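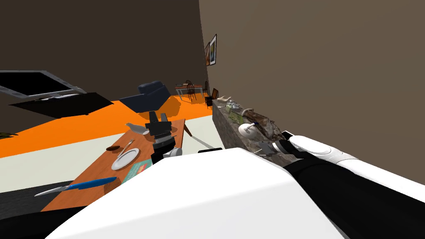

The practice room in the simulator, with the table laid and one arm over at the counter.

Friday, May 11, 2018

I had been meaning to get over to the open day at Brokcombe for years, and every spring something came up - a cold, a christening, a burst pipe. This time I put it in the diary in ink, packed a flask and caught the early bus, and I'm so glad I did, even though (or perhaps because) the thing everybody was talking about by lunchtime was a fault.

The lab is up two flights at the back of the old Marchetti building, and if you go, use the side door, as the front one is only for deliveries. Farzana Majumder met our group at the top of the stairs and let us get our breath back before she started, which I thought was kind of her. There were 41 names on the sheet and they had split us into 3 groups. Ours had the simulator first, then the workshop, then tea.

The project is called Potarska, and the idea is a household robot that can clear up after a meal. Most of its practice is done on the computer, in a made-up room with a white plate and fork on a wooden table, a long stone-looking counter by the wall and an armchair in deep navy that I would happily have taken home. Farzana told us they had spent the winter on one fault in particular, and she had decided to show it to visitors instead of the tidy demonstration they did last year. Good for her!

It began in December. The robot has two arms, and it had been taught to work with one at the table and the other at the counter. Each arm was checked on its own and each one passed. But when both had a long reach to make together, the body leaned to help one of them, and the other arm's idea of where the table was didn't keep up. It was only a small error, but it was enough to bring a gripper down hard on the tabletop, and in one run it carried on pushing for a good while afterwards. Nothing had told it to stop. Kazimír Halás, who looks after the safety side, said that was the part that worried him far more than the knock itself. You can forgive a bump, he said, but you can't have a machine in somebody's kitchen that leans on things and doesn't notice.

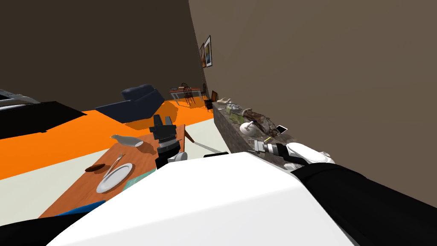
Both arms out at once, the left over the table and the right towards the counter.

He gave the next bit very plainly, and I scribbled it on the back of my bus timetable. The robot now has to work out its lean afresh before either arm comes down, and if a gripper meets something sooner than it expected, both arms halt and wait for a person. They had put it through 50 runs with the new rule by the time we came, and it had stopped itself in 2 of them. A gentleman from Nustow thought that sounded like two failures. Kazimír was rather pleased to be asked, I think, and said he counted them as the rule doing its job, though they still want to know why the reach was out those times. Jirayu Rattanakul is going through the records and has his suspicions about the shoulder, but he wouldn't be drawn.

Then it was along the corridor to the workshop, where Zdislava Zeman let us hold a spare finger from a gripper (heavier than I'd guessed, and very smooth) and talked about pinching. She has a habit of rapping the bench when she wants you to remember something, and she rapped it for this: never reach between the fingers to free a stuck thing while the power is on, however still they look.
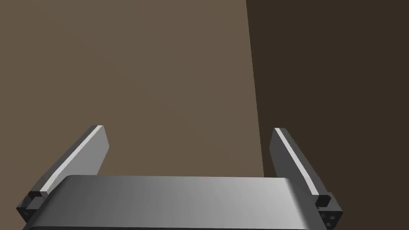
What should you do if the robot stops with something in its grip?
Press the red stop button, switch off the power at the wall, and wait for one of the staff to open the fingers with the hand crank.

Tea was in the room downstairs, with a very decent seed cake, and I got talking to Desta Chala, who joined the team in the winter just as all this was going on. She said her first weeks were spent watching the same bump over and over from every side, and that she'd started dreaming about that table. I missed the ten past four and had to wait for the next one, but the rain held off and I had a second slice wrapped in a napkin for the journey.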